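Equipment Plan and Budget, Flurwood Project Group

3. What we want to buy

Two hand-held grippers per station, three stations, so 6 total. Plus finger pads, because pads wear out first and we learned that the slow way in September. Vutico sells the pads in packs, Hurnau only singly. Hurnau is cheaper if you need under 27, more than that and Vutico wins. We need more than that. Prices were checked in the morning before the draft was due, so check agian before ordering.

Spare screws and pivot caps: one bag, shared. Not worth a line of its own.

Tables. We do not need to buy tables. Any ordinary home table works for the packet tasks, and a home setup is closer to what the grippers are meant for anyway. Same for test items. Small packaged goods, crumpled paper, stuff people already have. Budget for that is zero.

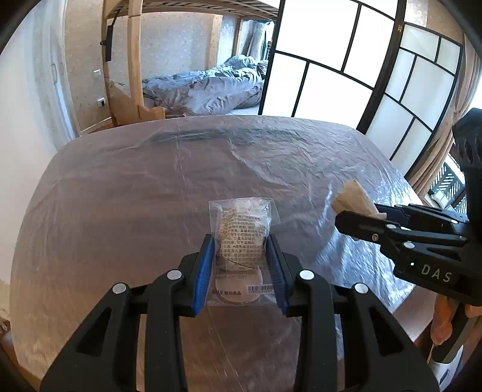

Storage is the part we forgot in the first version. Each recording session fills a lot of disk and we had planned one drive for the whole group. Now two, one working and one backup, 89 dollars each. Chargers: one per station, plus one extra for the one that will get lost.

4. Timing

Delivery from Vutico is some 60 days, Hurnau quoted less but would not put it in writing. So pads get ordered first, grippers same week if the department signs. Drives can wait.

5. Open points

- Who pays return shipping on a bad gripper. Asked, no answer yet.
- Baranauskienė workshop might lend us tools for repairs. Would save buying a set.
- Insurance for gear kept at students homes. Need to ask.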